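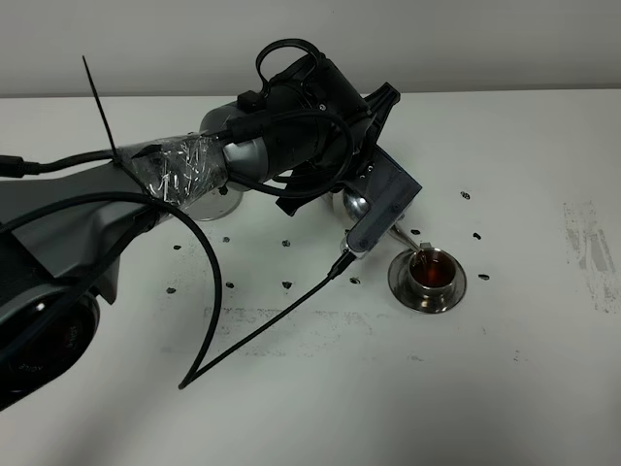
Arm at the tea station, steel cup and saucer, utensil in the gripper

Budget for second arm + proper gripper, sanity check please
Started by stustdale_lab, 29 Mar 2021

stustdale_lab
Hi all. Small teaching lab at Stustdale, two benches, one arm. Sharada Shenoy (runs our purchasing) wants next year's equipment list by August and I'm trying to get ahead of it for once. Pic is the bench as it is now. Task is drinks handling, pick up a utensil, get it in the cup, stir, put it back. Cup and saucer are steel bc we got sick of sweeping up.

What I want to ask for:
- second arm, same model so the code carries over
- new gripper for the first one
- cable management, real stuff this time
- new table top

Total pot is 40k and that has to include shipping and whatever Sandhu charges for install. Am I dreaming? Anyone done this lately?

kettle_of_fish
Not dreaming but tight. Second arm eats most of it. Did you get a quote or are you going off the website price? The Sandhu list price has no controller in it. Found that out the expensive way.

stustdale_lab
Website price. ugh. Will ask.

marnie_b
Before you buy a whole arm sort your cables. That long one looping down onto the table would make me nervous. We had one like it snag on a fixture and pull the connector half out, lost a week waiting on the part. Sleeve and a few velcro mounts, under 100 bucks. Do it tomorrow, don't wait for the budget.

stustdale_lab
Fair. It needs slack for the wrist to turn tho, every time I shorten it I lose a pose.

marnie_b
So route it along the forearm and leave the slack at the joint. The slack doesn't have to live on the table.

0ffset
Going to disagree with the whole plan sorry. One arm working well beats two arms working ok. I see tape and a zip tie on there. If you get a second arm you'll have two arms with tape and zip ties. Spend on tooling, spares and a service plan. Ask for arm no. 2 the year after.

kettle_of_fish
There is nothing wrong with tape. Half the arms in our building have tape on them.

0ffset
Didn't say it was wrong. Said it's going on the second one too. Who's maintaining these?

stustdale_lab
Me and whoever is around. Sharada Bhat does the electrical side but she's only here part of the week. And the reason for two is students, 41 signed up for the course and one arm. They mostly sit and watch. I can't put "they watch" in a course report again.

0ffset
ok that changes it a bit. Would have led with that. 41 on one arm is rough.

plinth
How long is a slot? We do groups of 4, and half of them are in simulation while the other half are on hardware. Got us through two years w/o buying anything.

stustdale_lab
Groups of 4 already. Sim is ok for reach and path stuff but useless for liquids, at least what we have. They need to see what happens when you stir too fast.

plinth
lol yes. Fair

tomcat_controls
Get a used one?? Lurden sells refurb with a one year warranty. Ours came with scratches, that's all. Saved us enough to buy a spare gripper body. Only thing is check the firmware version, they shipped ours two behind and the update took an afternoon and a phone call.

marnie_b
Second Lurden. Ask for joint hours in writing before you pay. They'll give it if you push.

stustdale_lab
Can't do used through our purchasing, or I think we can't. Will ask Shenoy. Would fix everything if yes.

kettle_of_fish
On the gripper, what's wrong with the one you have? Looks fine to me for that job.

stustdale_lab
Fine on the utensil. Bad on the cup, fingers are too short and it slips on anything round and shiny. I was looking at the Trikix adaptive.

kettle_of_fish
Trikix is nice, pricey though. Have you tried printed fingertips w/ rubber on them? Try that before spending thousands. Seriously.

0ffset
+1 fingertips. And skip the table top. Scuffs don't matter and you've got what looks like a hole grid for fixtures. Paint it if it bugs you

stustdale_lab
Scuffs don't matter until someone points a vision system at them. That's the bit I'd fight for, we had false detections on the dark marks all last term.

0ffset
Matte vinyl sheet. Cut it to size, punch it where you need the holes. Not a new table.

stustdale_lab
...ok yeah that's cheaper

marnie_b
So where does that leave the list

stustdale_lab
Revised:
1. second arm, refurb if allowed, new if not, WITH controller in the quote
2. service plan for both
3. cable sleeve + mounts (buying this now out of consumables)
4. fingertips first, Trikix only if theres money left
5. vinyl

Asking Sandhu and Lurden for quotes this week.

tomcat_controls
Put shipping on its own line. Ours came on a pallet and the liftgate was extra.

0ffset
Still think spares should be above the arm but I'll shut up. Post the quotes when you get them, I'm curious what Sandhu wants for install now

stustdale_lab
Will do. Shenoy says refurb is a "maybe", needs a form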